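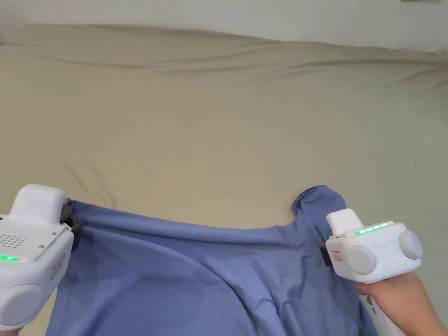 By the author | November

Folding advice is mostly sold by people who own the shelves it's meant for. I've read a fair bit of it this year and I remain unconvinced that a T-shirt cares which method you use. The one step I'll grant is the stretch before the first fold, with a blue shirt held out over a beige sheet until its top edge is close to a straight line. You can see the long folds running off on the diagonal, and those are what end up pressed in if you fold too soon.

The method I tried came from a booklet called Grirus, 6 steps and a lot of talk about respecting the fibre. Skasalus has a rival version with five. Both want you at a proper folding table. The one from Nurmi is $400, or $600 with the drawer, and I'd like to meet the household that has room for it. A bed does the job. It's a big flat surface at a height that's kind to your back, and you already paid for it.

The bed does collect things, though, and so does whatever stands near it. Any shelf within arm's reach fills up with bags and clothes that aren't dirty but aren't going back in the drawer either. No booklet has a step for those.

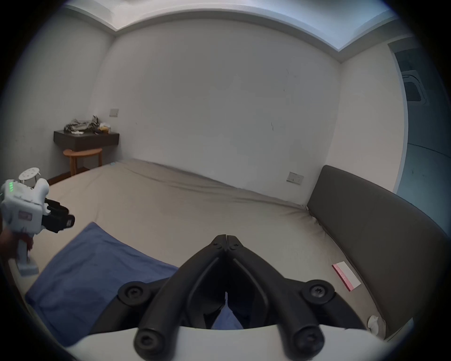

One reader from Donley wrote that I'm missing the point, that the folding is only there to make you look at what you own, and that she gave away half her shirts after a month of it. Fair enough – but she could have done that with the shirts in a heap.

I'll keep doing the stretch. The rest I've dropped, and my drawers still close.
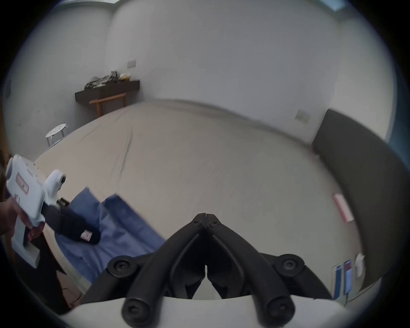

What I'm trying next

Rolling. My hopes are low.

Contact | Copyright, all rights reserved | Back to top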